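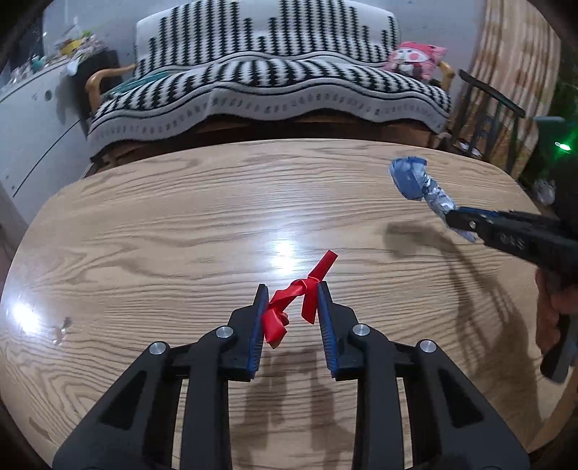
Progress report to the Garnel Fund
Project: Comment moderation support for small local pages
Prepared by Lejla Stan, Trultitz
Period covered: February to May

Summary

The grant pays for part-time moderators and a shared set of comment rules for local Facebook and Instagram pages that have no paid staff. At the end of May, 5 pages were taking part, as planned. Moderators reviewed 3302 comments in the period. The budget is on track. One deliverable, the printed guide, is late.

Work done

The rules were drafted in February and went through two rounds of changes with the page owners. Most of the discussion was over what to do with comments that are rude but don't name or threaten anyone. We settled on hiding them and sending the writer a short message. Threats, slurs and home addresses are removed right away and logged.

The Walczak neighborhood page was the first to switch over, in March. The Flirkby youth sports page followed two weeks later and has been the busiest by a wide margin, mostly on game nights. We moved one moderator's shift to start at 7 p.m. to cover this. The other three pages joined in April and have been quiet so far.

Ermira Jurić ran the moderator training. It was planned as a single session but was split in two after the first group asked for more time on appeals. The slides and the practice comments are in the shared folder under Training, version 3. Version 2 has an error in the appeals section and should not be used.

Results so far

Over 200 comments were hidden or removed. Most came from accounts that had already been warned once. Page owners say they spend less time reading comments at night, although we have only their word for this and did not measure it before the project began. We will send a short survey in June.

Appeals are slower than we would like. Our target is a reply within a day, and in April we often missed it. Appeals were arriving in each page's own inbox and had to be forwarded by hand. They now go to one address, and replies in May have mostly been on time.

Problems

The printed guide for page owners was due in April. The text is finished, but the screenshots went out of date when the menu for hidden comments was moved. We are retaking them and expect to print 100 copies in July. The printer has kept the original quote.

One moderator left in May. The remaining hours have been shared out and we do not plan to hire before the fall.

Next period

Send the owner survey and report the answers.
Print and mail the guide.
Review the rule on hidden comments with all page owners.
Write a short note on game-night staffing for Flirkby.

We ask the fund to approve moving the guide's deadline to the end of July. No change to the total is requested.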